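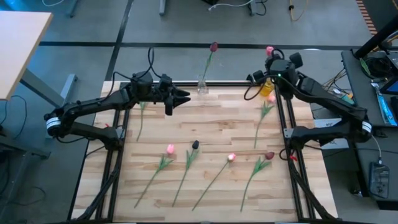

Two arms and a table of artificial tulips at the Balitz workshop.

Teaching the flower task takes patience. At Balitz, an operator moves a pair of hand-held arms and the two black ones on the table copy every movement. Picking up a stem and putting it in a glass vase counts as one run. The team recorded 200 runs in November and wants 3,000 before it trains the next version.

Thin stems are hard to grip and easy to drop. Operators work in short turns, and poor runs are marked so they can be left out later. The software, called Zillik, stores the joint positions alongside the video.

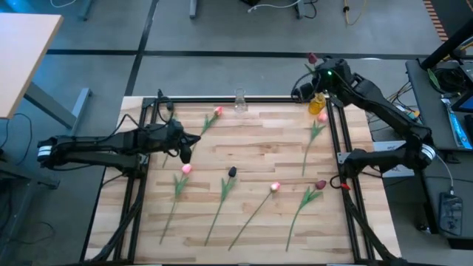 Does the operator need to know how to program?

Most of them don't. New operators at Balitz practise for an afternoon, and the engineers look after the code.

March 29, 2018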